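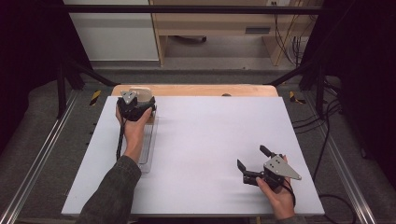 2 min read

I moved to Larkton in July with one box marked "desk stuff" and never sorted it. Pens, tape, batteries, 14 glue sticks. This week I finally bought some long clear plastic trays from Talukder and started giving things a place.

I looked at bamboo first. It looks nice, but it hides what's in it once you stack anything on top, and I wanted to see through the sides. Clear plastic shows dust and scratches more. I can live with that.

The long narrow shape is what sold me. It has low, thin walls, faint ridges running the length of the floor, and an oval cutout in one end wall. I like the cutout. My old Plistov trays had nothing to hook a finger into, and I used to tip them to get them out of the drawer.

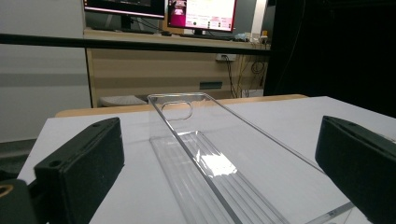
What goes where

Pens and scissors in the first tray, tape in the second. Batteries get their own, with the dead ones gone. I bought 4, so there's one left over, and I'm keeping it empty for now. Wash them by hand in warm water and skip the dishwasher.

Next is the kitchen drawer with the takeout menus.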